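Progress report to the Gideo Fund
Reuse of Packaging and Household Textiles, Visbridge
8 November 2021

1. Activity since the July report

The project has continued to collect small cardboard boxes and single textiles from households in Visbridge. A total of 601 boxes and 2798 textile items were accepted in the period. Items are sorted by size and fabric, and those fit for further use are set aside for the home storage trials described in the grant agreement.

The trials concern the storage of socks and small cloths in boxes that would otherwise be recycled. Households are asked to keep the original printed surfaces, labels and flaps, and to fold or roll each piece before placing it. Thick, fluffy pieces have taken up more space than planned, and the guidance on how many to place in one box has been revised.
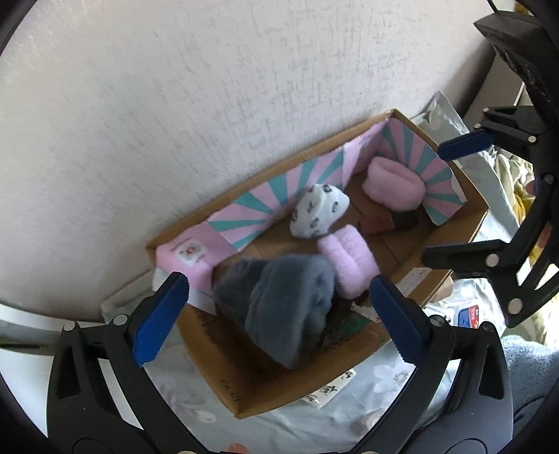

Signe Strand asked whether households would keep to the method once the trial ended, and whether the fund could expect figures on this. She also noted that a shallow box suits socks but leaves little room for anything larger.

Both points are accepted. Follow-up contact with the 412 enrolled households is planned, and the results will be reported separately. Larger cloths will be tested in deeper boxes – the Humeck sorting room has set aside a supply for this purpose.

2. Small cloths

Pink and gray pieces with a soft pile were among those handled. Such cloths are folded and stood upright in the box, so that each can be taken out without disturbing the rest.

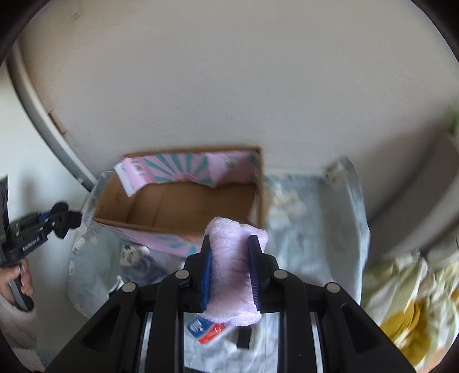 Folded edges should face upward where the box allows. Boxes with firm walls are preferred, and inward-folding flaps may be left in place.

3. Expenditure and next steps

Spending remains within the approved budget. Transport costs invoiced by Barrientos were over 9 percent below the estimate, and approval is requested to move the balance to printed guidance. Questions may be addressed to Nanna Riis.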